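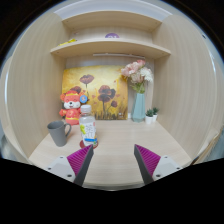 Small desk, big difference: tips for a nook you'll want to sit in

I love a little desk. Give me a corner, a lamp and a place for my mug and I'm happy for hours! Mine is tucked into the hallway behind the coat closet, and over the years I've tried just about every trick for making a small work surface feel bigger. These are the ones that stuck.

Start by taking everything off

Yes, everything. Put it all on the floor or the bed and wipe the bare top down with a damp cloth and one drop of dish soap. Dry it right away, especially along the back edge where water likes to sit. Then put things back one at a time over a couple of days, only when you reach for them. Whatever is still on the floor by the weekend lives somewhere else now. I found three staplers the first time I did this. Three!

Give drinks a home

Pick one spot for drinks and keep it there. Opposite side from your writing hand, a little toward the back, with a coaster that stays put. Cork is great for mugs. Felt is quieter, but it soaks up drips and needs a wash now and then. If your coaster sticks to the bottom of a cold glass (mine always did), sprinkle a pinch of salt on it first. Works like a charm.

For white rings on a finished wood top, try a dab of plain mayonnaise. Leave it on for an hour, wipe, buff with a dry cloth. Test it underneath first. It won't do anything for black rings, those have gone down into the wood and you're looking at sanding. 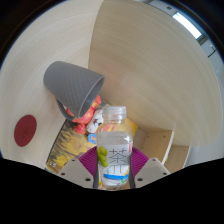

Cords, cords, cords

My favorite fix cost me nothing: binder clips on the back edge of the desk, with the charger cord threaded through the metal loops. The plug end stops sliding to the floor and you stop crawling after it. Use the medium ones for a thin top and the big ones for anything thicker. If the clip leaves a dent, slip a scrap of old T-shirt under the jaws.

Under the desk, I have a Bevan tray, just a long wire basket on four screws, and the power strip sits in that. Measure your screws before you drive them in! I came very close to going right through the top. Wrap a bit of masking tape around the drill bit at the depth you want and stop when the tape touches the wood.

Light from the side

If you're right-handed put the lamp on the left, and the other way around for lefties, so your hand doesn't throw a shadow on what you're writing. A warm bulb is lovely in the evening. I have an old Tula clamp lamp with a 60 watt limit stamped inside the shade, and I run an LED in it that stays way under that and barely gets warm.

Rounded corners and curvy edges

Curved furniture is so pretty and so annoying to measure. Take a sheet of wrapping paper, lay it over the curve, and rub along the edge with the side of a crayon. You get a perfect outline you can cut out and trace onto shelf liner or a desk pad. Gwion Probert sent me this one after my post on drawer liners and I've used it on everything since, including the bathroom shelf.

Drawers that stick

Rub the runners with a candle stub. If they still drag, take the drawer out and look for shiny spots on the wood, which is where it's rubbing, and sand those lightly with 120 grit. Then candle again. Winter is the easy time to find out how loose a drawer can get, so don't sand too much in December or it'll rattle until spring.

The 11 minute reset

I set the kitchen timer and go. Cups to the sink, papers in one stack, pens in the jar, crumbs into my hand, quick wipe. When it dings I quit, even if I'm not finished. It's amazing how much you can get through with some good music on.

Next up I'm tackling the paper pile, and I have a Lusard file box waiting. If you have a system for kids' artwork, please send it my way, I am drowning in finger paint over here!

Posted 25/12/2020
Filed under: Desks, Wood care, Small spaces
472 comments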